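Filed under: Home & Money | Thread

We use cookies to keep this site running. Accept all | Manage preferences

I stopped using the dryer in August as a test, to see what it would do to the electric bill. Notes follow, for anyone thinking about doing the same.

Starting point: two adults, one kid who plays soccer, a vented electric dryer that came with the house. We ran it almost every day. The July bill showed 1087 kWh for the whole house, with the AC on most of that time.

August came in lower, but August was also cooler, so I don't trust that comparison much. I put a plug meter on everything else I could reach and left it there through the fall.

The dryer has its own big outlet and the cheap meters don't fit it. I went by the breaker monitor instead. Before the test it had logged 187 kWh on that circuit over a stretch when we did laundry the way we always had.

So that was the number to beat. Air drying isn't free either. We run a dehumidifier in the laundry room when it rains, and that goes on the other side of the ledger.

First rack was a Trokby, the folding kind with wings. Fine for shirts. It tips if you load one wing with jeans and leave the other bare.

Second was a Sandard ceiling rack on a pulley. Took an afternoon to put up - most of it spent finding the joists. Holds a full load and stays out of the way of the door.

Things that dry overnight indoors with a fan on low: T-shirts, underwear, pillowcases, soccer jerseys. Things that don't: towels, hoodies, anything with a thick waistband.

Towels come out stiff. We tried vinegar, we tried less detergent. Less detergent helped more. Shaking each one hard before hanging helped the most.

Wrinkles are the other complaint. My fix is to pull each piece straight by the seams while it's damp, then again on the bed before folding.

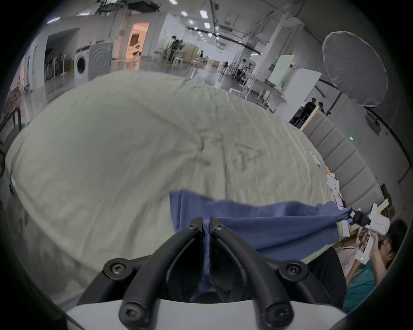
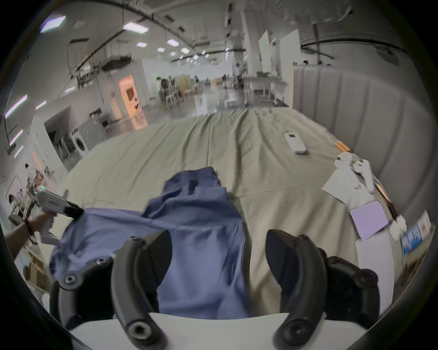
Blue cloth is the worst in our house for holding a crease.

Fiorella Grasso replied that she had gone a whole winter without a dryer in a small apartment and would not do it again. Her windows dripped every morning and she found mildew behind a bookcase. She said the money she saved went to paint, and that people with one north-facing room should keep the machine and clean the vent.

Fair point, and I'd go along with most of it. We have a room with a door that shuts and a window on the dry side. If we didn't, I would have quit by the first frost.

On her vent point: I pulled ours off the wall while the dryer was idle and got a grocery bag of lint out of the duct. Do that even if you plan to use the dryer every day.

I looked at heat pump dryers too. The Liao was on sale for $493 with a dent in the side panel. I passed for now. Long cycles, from what I read, and our closet is tight.

Where we ended up: racks for clothes, dryer for towels and sheets, dryer for anything needed by morning.

Next I'm going to put the meter on the old chest freezer in the garage. It's a Pirach and it runs more than I'd like.

Get new threads by email. Enter your address to subscribe. Unsubscribe at any time.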